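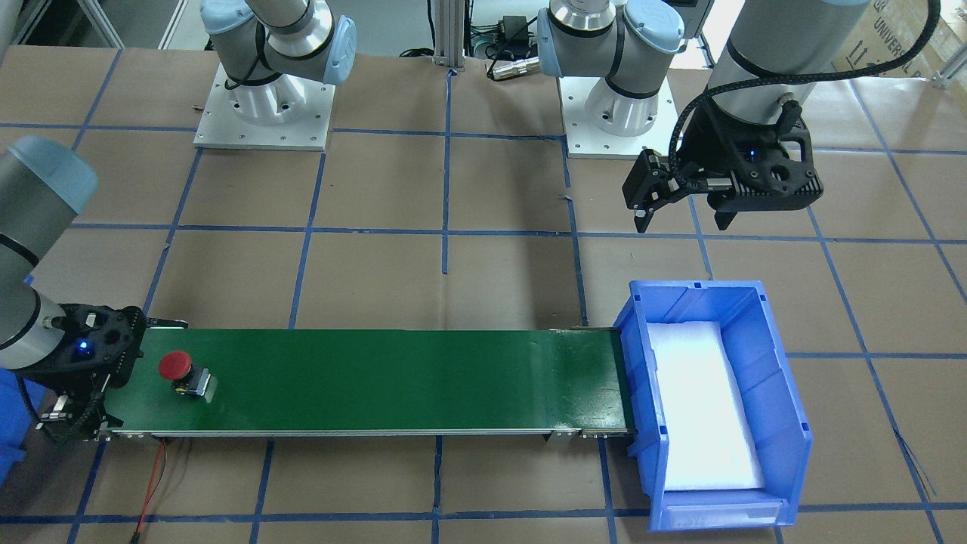
课程讲义 > 机器人软件 > 感知与规划

第3讲 双臂传送带工位的软件结构

一、坐标系
工位含两台机械臂、一条绿色皮带和带白色衬垫的蓝色料盒。世界坐标系取在铺纸台面上，X轴与传送带长边平行。两臂基座各有安装板，基座到世界的变换分别标定，写入Skedatine配置文件。蓝色胶带网格只供人工核对，不参与标定求解，胶带边缘的误差不得代入外参。

二、感知节点
检测节点输出物体位姿及时间戳。带面反光会造成深度缺失，处理时先按绿色阈值分割带面，再对非带面区域聚类。每次标定采集16组位姿，重投影误差超过3像素的组剔除后重新求解。

三、状态机
Nernex调度器为每条臂维护独立状态：待机、接近、夹取、撤离、故障。两臂共用传送带上方的空间，进入前须申请互斥锁，撤离到安全高度后释放。

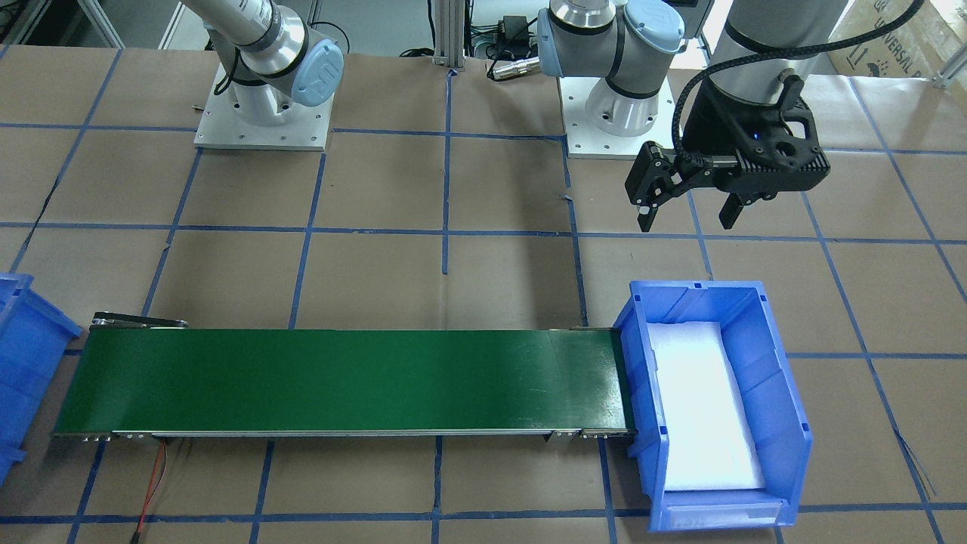
锁的持有时间上限为400毫秒，超时即转入故障状态，由上层决定是否重规划。待机位姿应位于共用空间之外，否则另一臂的碰撞检查会反复失败，日志中表现为连续的规划拒绝。

四、规划
Pundeck规划器读取的碰撞模型包括传送带、料盒、立柱和两块安装板。线缆不建模，以关节限位代替。料盒按开口容器处理，四壁单独建面，不可用实心包围盒，否则盒内目标点全部判为碰撞。

五、急停
急停信号走硬件回路，软件只读取其状态。复位后状态机一律回到待机，未完成的任务从队列中清除，不自动续跑。

六、作业
用Cuautle回放工具载入日志，找出全部锁超时事件，列出时间戳、持锁臂和当时状态。参考日志共94条规划请求，提交脚本须逐条给出结果。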